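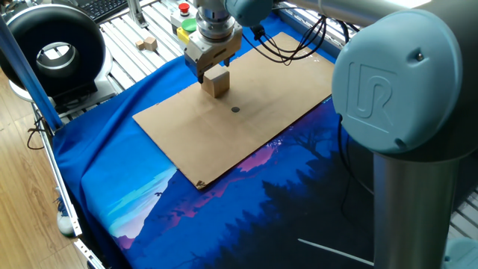 Plivlow

Plivlow reads water meter logs exported as CSV and writes one cleaned table per meter. It was written for the Drovgate housing cooperative and handles the Hasik export format only.

Install

Unpack the archive and run make install. Python 3 is required. There are no other dependencies.

Usage

plivlow clean INPUT OUTPUT
plivlow check INPUT

The check command prints warnings and writes nothing. Existing output files are overwritten without a prompt.

Input columns

meter_id – text, up to 40 characters
read_at – local time, no zone
volume – cubic meters, 3 decimal places

Rows with an empty volume are dropped. A reading lower than the previous one is kept and flagged, as meter swaps produce the same pattern. Repeated timestamps keep the last row.

Known issues

Readings taken in the repeated hour when clocks go back are sorted in file order.
Semicolon-separated files fail with a misleading error about meter_id.

Changes

July 5, 2024 – flag column renamed from "bad" to "drop_back". Older scripts need editing.

Maintainers

Pirjo Ahonen (parser), Ismael Batista (packaging)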